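Maple tabletop

A maple tabletop is a flat horizontal work or dining surface made from the wood of trees in the genus Acer. The term covers both solid tops, built from boards or strips glued edge to edge, and tops in which a thin layer of maple is bonded to a core of another material. Maple is used for desks, kitchen tables, school furniture and workbenches, and is valued for its pale color and its resistance to denting.

Material

The furniture trade separates hard maple, obtained mainly from the sugar maple, from the soft maples, a group that includes red and silver maple. Hard maple is denser and wears more slowly. Soft maple is easier to cut and is often stained to match other woods. Sapwood, the outer part of the trunk, is cream to nearly white and is preferred for light tops. Heartwood is reddish brown and is usually sorted out or placed on the underside.

The grain is generally straight and the pores are small and evenly spread, so the surface can be brought to a smooth finish without a pore filler. Figured boards, sold as curly, quilted or bird's-eye maple, cost more and are seldom used for work surfaces.

Construction

Solid tops are assembled from boards that have been dried to a moisture content suited to indoor use. In the Naylor pattern, a style of school and workshop table made at Otville, the top is glued up from 11 boards and held to the frame by 14 slotted metal clips. The slots let the top widen and narrow across the grain as humidity changes. A top screwed rigidly to its frame may split or cup.

Finish

Clear finishes are normal on pale maple. Water-based coatings keep the color close to that of the bare wood, while oil-based varnish adds a yellow tone that deepens with age. Exposure to daylight also darkens the wood, and objects left in one place for a long time can leave a lighter outline.

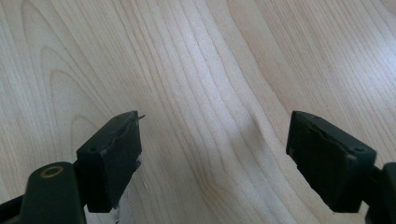 Dark pigment stains tend to take unevenly on maple and produce blotches. A thinned sealing coat applied beforehand reduces the effect. Dye stains give a more even result.

Wear and repair

Common damage includes white rings from moisture trapped in the finish, black marks where iron has touched damp wood, and fine scratches. Shallow scratches in a varnished top can be rubbed out with fine abrasive. Deeper damage calls for sanding to bare wood and recoating. Veneered tops allow little sanding before the core shows through.

See also

Butcher block
Edge-glued panel
Handville bench
Wood finishing

Page last edited 25/08/2020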